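Subject: Re: Shared laundry hours at Brollach House

Shigeru Aoki wrote:
> Will the October timetable still allow evening washing?

Evening hours remain in place, with the last load to start by 9 p.m. 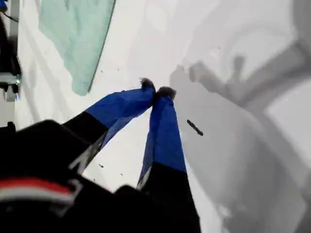

Blue-wrapped fingers, tips together

Residents of the Huamán wing have 13 reserved slots - unused slots pass to Flullden after 10 minutes.

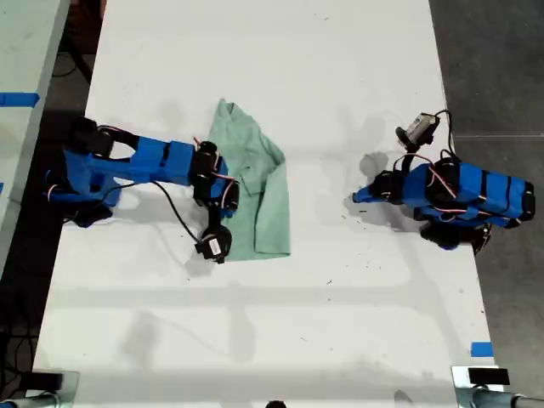
Pale green shirt on a white table

Keys are held in Room 310 and must be signed for.

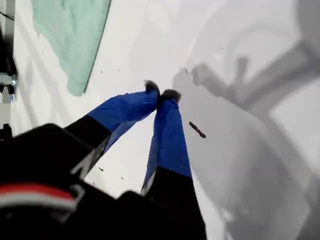

May a slot be exchanged with a neighbor?
Exchanges are permitted when both names are entered in the book beforehand.

Residents' Office, Brollach House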